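# Block paving on a shared lane: can we relay it ourselves?

**Léonie Boyer**, 11/10/21

Hello everyone, and thank you in advance to whoever has the patience to read all of this! We moved to Tadport in the spring, into one of the houses off the long lane, and I've rather fallen for the paving. I grew up on a street of patched tarmac where you could lose a shoe in the potholes, so walking out of the gate onto proper interlocking blocks still feels like a bit of a treat.

The trouble is that outside our own gate (not the stretch in my photo, which is further up towards the trees) we have a dip. It's a shallow saucer about as wide as a dustbin lid, and after rain it keeps its water until well into the next afternoon. One or two of the blocks rock when you step on them, and my mother-in-law has already turned her ankle there once, though she was very good about it. The lane is private and the residents look after it between us, so there's no council to ring. I had one quote from a firm called Vomard, who were perfectly pleasant but wanted to take up far more than the dip and start again.

What I'd like to know is whether two reasonably handy people could lift the blocks, put something underneath and set them back in the same pattern. My husband thinks it's a morning's work. I think he's forgotten the bathroom tiles.

Further up the lane it's all still lovely and even, and I'd be so pleased if our bit could look like this again:
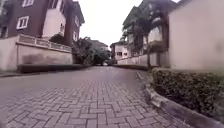 ## Replies

**Segundo Mosquera**

What a nice lane, Léonie, and yes, you can certainly do this yourselves. I laid paving for years before my knees retired me, and a dip that size is well within reach of two people and a flask of tea.

You've got a herringbone there, in greys with a bit of purple in them, and herringbone is a good strong pattern for a road because the blocks brace each other whichever way the wheels turn. It does mean the first block is a pig to get out. After that they come up like biscuits from a tin. My way of going about it:

1. Take a photograph straight down over the dip before you touch anything, and chalk a number on each block. You'll think you can remember the pattern. You can't, I never could, and I did it for a living.
2. Rake the old sand out of the joints around one block in the middle. Work it up with two flat screwdrivers or a pair of paint scrapers, a little on each side, and don't lever against the corner of its neighbour or you'll chip it.
3. Lift the rest outwards until you're a good two rows past the dip, onto blocks that are sitting properly. Stack them in order on an old sheet.
4. Look hard at what's underneath. If it's only the sand that has sunk, top it up with sharp sand (not the soft building sort, which holds water). If the stone below has gone soft or there's a hollow, dig that out and pack in fresh sub-base in thin layers, thumping each one down well.
5. Level the sand with a straight piece of timber, leaving it slightly proud because it will go down when you tamp. Lay the blocks back by your numbers and knock them down with a rubber mallet over a scrap of board.
6. Brush dry kiln-dried sand into the joints on a dry day, tamp again, brush again. Go back and do the joints once more after a couple of weeks.

Buy a few more bags of sand than you think you need. As for the morning's work, I'd tell your husband to keep the whole day free, and possibly the next one!

**Fredy Cabrera**

just pour some self levelling stuff in the dip? did ours at the back and it was fine. well it cracked a bit over the winter

**Lama Qudah**

Please don't do that on block paving, Fredy's patch notwithstanding (sorry Fredy!). It sticks to the faces of the blocks and then you'll never lift them cleanly again.

I agree with everything Segundo says, and would only add that it's worth finding out why it sank. Ours, on Huamán Close, went down three times in the same place, and we dutifully relaid it each time before it dawned on us that a leaking downpipe joint was washing the sand away from below. It cost us 41 pounds to have the joint mended and the paving hasn't moved since. So have a look for a gutter or drain near your gate, and if there's a pipe running under the lane, ask your neighbours about it before you go digging.

Do have a word with the other residents in any case. We put a note through every door and ended up with an extra pair of hands and a loan of a plate compactor, plus a very good lemon cake.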